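Cliltness Project Report
Making a Fabric Display Backdrop for a Tabletop

Ourania Psarras and Theano Gkikas
Supervised project, second year, Display and Exhibition Practice

Summary

Our project was to make a plain backdrop for a table, with raised lettering on it, that two people could put up and take down without leaving marks on the wall. We had a spending limit of 80 euros and finished at 69. The report covers the choice of fabric, the hanging method, the letters and the problems we met. Drawings and receipts are in the appendix.

1. The task

The module asks each pair to build one piece of display equipment that could be used again by another class. Most pairs in earlier years built stands or boxes. We chose a backdrop. The tables in the Stutska building are used for small demonstrations, and whatever is on the wall behind them shows up in every picture. Posters, sockets and cable covers all compete with the object on the table.

We set these requirements at the start:

The fabric must reach the table and hide the wall behind it.
It must come down without tools.
Lettering must be readable from the back row of seats.
The letters must be removable so that the fabric can be washed.

2. Choice of fabric

We looked at black, dark gray and navy. Black gave the strongest contrast with the letters, but it showed every bit of lint and chalk. Navy looked fine in daylight and uneven under the ceiling lights. We went with dark gray, bought as a remnant from Andreadis, a fabric shop near the bus station. The remnant was cheaper than cut yardage, but it was not wide enough to go across the back and also turn the corner. We solved this by using a second panel on the right that overlaps the main sheet.

The overlap works, though the lower edge of the second panel shows as a horizontal seam. We tried turning the edge under and pressing it. That made the line straighter but did not hide it. A single piece of fabric would be better, and we would spend more of the budget on this if we did it again.

3. Hanging method

We tested three methods: double-sided tape, a curtain rod and clips. The tape held overnight and let go in the morning. The rod was steady but needed brackets, and brackets need screws. Clips were the simplest and we kept them. Small black ones were chosen because they stand out less against the gray.

The first attempt sagged badly between the clips. Theano moved them farther apart from the center and pulled the hem tight before closing each one. Some softness in the cloth remains. We decided to accept folds in the lower part, where the fabric falls toward the table.
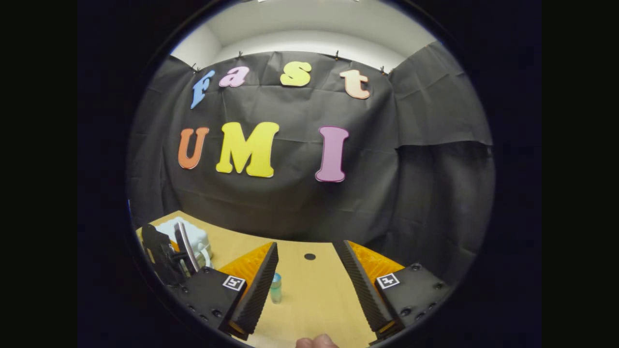 Stutska, December

With the cloth up and the letters on, the backdrop covers most of what is behind the table, leaving pale wall and ceiling above it. Four clips hold the top hem, one of them at the right where the fabric turns the corner. The wrinkles are more obvious than we wanted. We had ironed the fabric at home and then carried it folded in a backpack, so part of that work was wasted. It should travel on a cardboard tube.

4. Lettering

The words "Fast UMI" were given to us by the group that uses the table, and we did not choose them. Our decisions were about material, size and color.

We used foam because it is light and easy to cut. Paper letters curled at the edges, and card was too heavy for the fabric and pulled it forward. The four letters of "Fast" are small and the three of "UMI" are clearly larger, so that the second row reads first from a distance. We picked a playful style with serifs. The serifs gave us trouble when cutting, mainly on the wide ends of the "I".

The colors are bright and mixed: light blue, pink, yellow and peach-orange in the top row, then orange, yellow and mauve-pink in the lower one. Theano wanted a single color for the whole name. Ourania thought the mix was more cheerful, and the foam pack came in mixed sheets, which settled it.

The "F" sits at a slight tilt. We marked a guide line with tailor's chalk, but the chalk brushed off before we reached the top row. A strip of masking tape would have been a better guide.

5. The table

We did not change the table. It has a light tan wooden top and goes well with the gray. There is a small round hole in the wood not far in front of the fabric. We had thought of covering it with a strip of the spare cloth, but the strip slid around, and we left the hole as it is.

For checking the colors we used a small clear cup with a teal-blue tint. Clear objects are a hard test for a background. The rim was easy to find against the light wood and harder against the cloth, so we suggest placing see-through items toward the front.

6. Feedback

We left a comment sheet in the Fikbridge reading room. Most comments were about the colors, and they were positive. Two people disliked the folds. One asked for a lighter gray.

7. Changes for a second version

Buy one wide piece of fabric and drop the side panel.
Add a thin weight in the bottom hem.
Use more clips along the top.
Cut a paper template for the letters and keep it with the set.

The backdrop and letters are stored in the display cupboard with a copy of this report.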